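Zorevau Property Services
Kitchen and Dining Area Safety Checklist
Unit 132, Tument Court
Inspection date: 5/17/24
Result: Pass with 3 items to correct

Smoke alarm: OK. Sounded on test. Battery replaced in April.
Fire extinguisher: OK. Pin and seal in place, gauge in the green.
GFCI outlets: CORRECT. The outlet left of the sink does not trip on the test button. Replace it before the next move-in.
Extension cords: OK. None in use.
Range hood filter: CORRECT. Heavy grease on the mesh. Wash or replace.
Water under sink: OK. Cabinet floor dry, shutoff valve turns by hand.
Anti-tip bracket on range: CORRECT. Missing. Part ordered from Kanagaratnam Supply.

Comments

The GFCI outlet was tried with the button and again with a plug-in tester. It stayed live both times. The outlet has been taped over and the tenant file marked. The filter was also noted on the last report and should be charged to the cleaning contract this time. 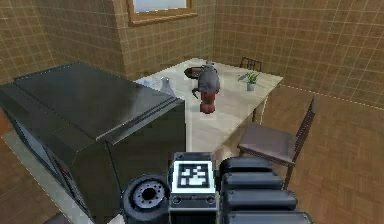 Countertop appliances are checked for clearance, cord condition and anything stored on top. Vents must stay open on all sides the manual lists. A broad, flat top like the one on the black microwave or oven at the left tends to collect mail, dish towels and bread bags, and tenants should be told to keep such things off it. Cords must not run behind the range or across the sink.

Floor and exits: OK. Path to the back door is clear. Door opens fully and the deadbolt works without a key from inside.
Window latch: OK. Stiff, oiled during visit.
Water heater closet: OK. Nothing stored within 30 inches.

All corrections are due within 30 days. Send the outlet receipt with the work order. Repairs over $500 need approval from the Sternness office first.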